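Rusnák Heather T-shirt, short sleeve

Code 681. Light green and six other colours.

This is the T-shirt our customers come back for most often. It is a plain shirt with a round neck, no print and no pocket, and it is cut straight from the underarm to the hem. We have sold it in our shop in Canbridge since the first year, and the only thing we have changed is the neck label, which some people found scratchy. Now the size is printed inside the collar.

The heather look comes from mixing yarns of lighter and darker tone before knitting. For this reason the colour is never completely flat, and small marks or lint are less easy to notice than on a one-tone shirt. The light green is the softest colour in the range. It goes well with grey, navy and unbleached linen, and it also looks nice under an open shirt.

Fabric and making

Fabric: 70% cotton, 30% polyester, heather jersey
Neck: ribbed collar, taped at the back
Hem: straight, double stitched
Sizes: XS to XXL
Knitted and sewn in: Wesoslow

The fabric is of middle weight. It is not see-through in the light colours, but it is still comfortable on a warm day. After the first wash you can expect the length to become a little shorter – we have included this in the size table, so please order your usual size. If you are between two sizes and you like a loose fit, take the bigger one.

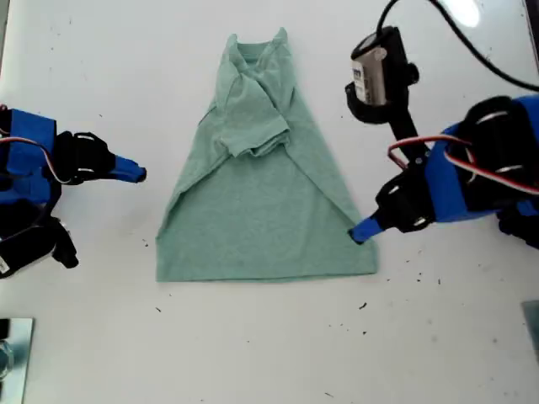
Can I keep this shirt folded in a drawer, or should it go on a hanger?
Folded is better. Jersey is a knitted fabric and it can stretch at the shoulders when it hangs for a long time, especially if it was put on the hanger still damp.

For folding, first smooth the body with your hand from the collar down to the hem. Bring in one side with its sleeve, then the other side, and fold up from the bottom. The shirt will then fit a drawer 12 cm deep when you stand it on its edge. Small creases from folding disappear after you wear it for a short time.

Washing

Wash at 40 degrees, inside out, with similar colours. Please do not use bleach. The dryer is possible on low, but we prefer the line, in the shade. Iron on medium if you wish to.

Goes together with

The Busto long sleeve is made from the same jersey, with a cuff at the wrist. The colours are dyed in separate lots, so a Busto and a Rusnák in light green can be slightly different in tone.

Delivery and returns

We send orders from Canbridge on every working day. Shirts can be returned unworn and unwashed, and an exchange for another size is free of charge the first time. Light green in size S is sold out at the moment – the next delivery is expected in February. You can leave your email on the order form and we will write to you when it arrives.

Page updated 2025-12-08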